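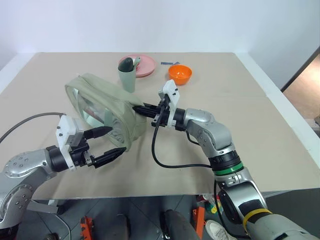

Two robotic arms handling a fabric bag on a cardboard-covered tabletop.

The Skenlow rules are a set of good practice rules for tabletop work with two robotic arms that share one workspace. They were drawn up at Steditz for small laboratories and teaching rooms, where arms are often fixed close together and people work within reach of them. The rules are voluntary and do not replace national safety law or the maker's instructions.

Scope
The rules cover pairs of light arms fitted with finger grippers and used on household goods such as bags, cups, plates and bowls. Mobile robots and arms used for cutting or heating are left out. A separate annex, known as Waaka, deals with arms that are guided by hand.

Work surface
The surface should be level and matt. Cardboard or cloth may be laid over it, provided that the sheets do not slide and that the joins lie flat. Objects not needed for the task may stay on the table, but should be kept near the far edge. Glass and open liquids are not allowed.

Shared space
Only one arm may enter the shared zone at full working speed. When both grippers hold or touch the same object, each is limited to 35 per cent of its rated speed and neither may pull against the other. Soft items are treated as a special case – fabric can catch on a finger without the arm registering any load – and the operator must watch the grip throughout.

Cables
Cables to the gripper need enough slack for the full turn of the wrist. A loop may rest on the table, but must not pass under the object being handled. Worn cables are to be replaced before the next session.

People and floor
A clear strip 80 centimetres wide is kept on the operator's side. The stop button must be within reach of the operator at all times, and a session with no break may not last longer than 2 hours.

Revision
The first edition had 7 sections. The second, prepared with the Zilo test room, merged the sections on lighting and floors and added the limit on shared handling. It came into use in April.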